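検索 キーワードを入力 検索する

作業ノート:Plostham室 収納見直し
2022年1月18日 記:整理班
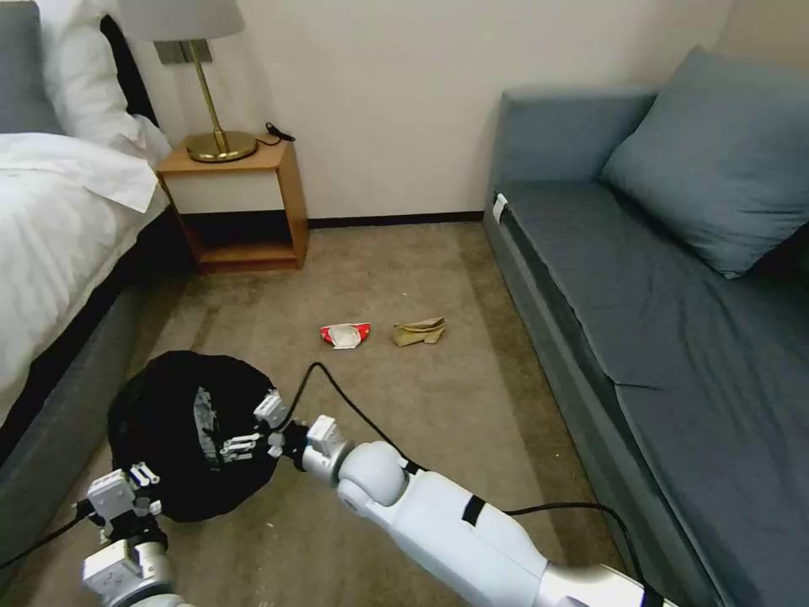
ベッド脇のナイトテーブルとランプ

朝からラベルの貼り替え。12月に決めた分類がもう崩れてる。「仮置き」の箱が2つとも満杯、中身は書類とケーブルと去年の見積もり。仮置きは廃止の方向で。次回相談。

書類の棚卸し、やっと終わり。全部で1,348枚。うち両面のものは1枚で数えた。前回は面で数えてたらしく、比較できない。数え方をノートの表紙裏に書いておくこと。

分け方メモ
・Zarkmont関係:契約と納品書は残す。送り状の控えは処分可(経理に確認済み)
・Oláh関係:図面だけ別。折らない。丸めて筒に入れると後で開かなくなるので平置き
・Tonditz関係:未着手。箱のまま動かしてない

Zarkmontの納品書、年度順か品目順かでまた迷う。探すときはだいたい品目で探してる気がする。とりあえず品目順、背に年度のシール。これで1か月様子見。だめなら戻す。戻すのは面倒。

引き出しの仕切り。厚紙で試作、3種類。高さが足りないのが1つ、ペンが乗り越えて隣に入る。残りは使えそう。底に両面テープで固定したらはがすとき底板の塗装が持っていかれた。マスキングテープを先に貼ってからその上に両面、で解決。最初からやればよかった。

仕切りの寸法は引き出しの内寸から左右2ミリずつ引く。ぴったりに切ると湿気の多い時期に反る(去年の夏それで全部やり直した)。

ケーブル類。用途不明のものが多すぎ。袋に日付を書いて6か月置き、誰も取りに来なければ処分というルールにする。袋は中が見えるやつ。前の茶封筒は失敗、開けないとわからないからみんな開けて閉めずに戻す。電源アダプタは本体の名前を書いたタグを必ず付けること。タグの紐は短めで、長いと絡む。

布物の畳み方も統一したい。シーツは三つ折りのあと巻く派と立てる派がいて棚の奥行きと合わない。立てる方で統一案。枕カバーはシーツの中に入れてセットにする、これは好評。掛け布団カバーはかさばるので別段。棚の上段に置くと下ろすとき雪崩れるる。中段へ。

ラベルの字、マジックの細だと棚の下段が読めない。太に変更。色分けは赤と青だけにする。緑を足したら意味を忘れた、私が。

残り
・Tonditzの箱を開ける。床に広げる場所を先に確保
・筒に入ってるOláhの図面を伸ばす。重しは厚い本で可、一晩では足りない
・シュレッダーのごみ袋が切れそう、発注
・分類表の改定版を印刷して扉の内側に貼る。古いのは必ずはがす(2枚並んでて混乱した)
・仮置き廃止の件

処分袋は今日の時点で6つ。回収日を確認しわすれた。明日朝一で電話。

追記:ホチキスの針を抜いてから出す必要があるか不明。前は抜いてた。聞くこと。

追記その2、分類表の元ファイルが見つからない。共有の「旧」フォルダの中の「旧」にあるかも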